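# Zu Besuch bei Wendora: Wie Führung aussieht, wenn der Chef zuhört

Im Februar durfte ich einen ganzen Tag bei Wendora in Wellton verbringen, einem Betrieb mit 172 Beschäftigten, der seine Führungsebene vor einiger Zeit komplett umgebaut hat. Ich forsche seit Jahren zu Teamkultur und war selten so gern irgendwo zu Gast!

Los ging es um 7:30 Uhr mit der Morgenrunde. 20 Leute im Stehkreis, und die Leitung spricht grundsätzlich als Letzte. Klingt banal, verändert aber den Ton völlig. Eine Kollegin aus dem Einkauf widersprach der Terminplanung, laut und deutlich, und bekam dafür ein ehrliches Danke (die Planung wurde dann auch geändert, noch vor dem ersten Kaffee). 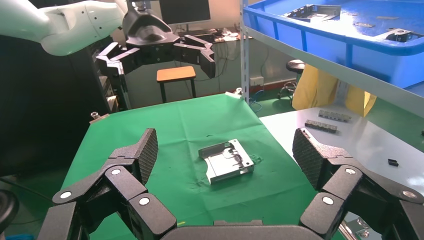 Am meisten begeistert hat mich das Fehlerbuch. Jeder trägt dort ein, was schiefgegangen ist, die Geschäftsführung eingeschlossen — und deren Einträge sind keineswegs die kürzesten. Inzwischen stehen 500 Einträge drin. Ich habe eine halbe Stunde geblättert und mich festgelesen. Manche sind trocken, manche richtig komisch, und bei fast allen steht darunter, wer geholfen hat.

Mittags saß ich mit Gästen von Laskowska zusammen, die das Modell der rotierenden Teamleitung übernehmen wollen. Alle fünf Monate wechselt bei Wendora der Vorsitz in den Gruppen. Skeptisch bin ich, ob das in größeren Häusern klappt, wo Karrieren stärker an Titeln hängen. Darüber haben wir bis zum Nachtisch gestritten, sehr vergnügt übrigens.
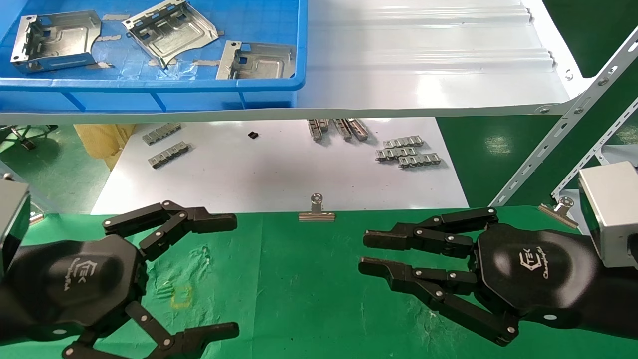 *Zwei schwarze Roboterhände über einer grünen Arbeitsmatte.*

Nachmittags dann die anonyme Aufwärtsbewertung, ausgewertet mit einem Werkzeug namens Fodo. Die Ergebnisse hängen im Flur, auch die unbequemen. Beim Punkt »hört zu« schneidet die Leitung gut ab, bei »entscheidet zügig« eher mäßig — da wurde im Gespräch auch nichts beschönigt.

Offen blieb für mich, wie neue Führungskräfte ausgewählt werden. Die Kriterien sollen im Sommer überarbeitet werden, und ich darf wiederkommen und zuschauen. Den Zug habe ich schon herausgesucht.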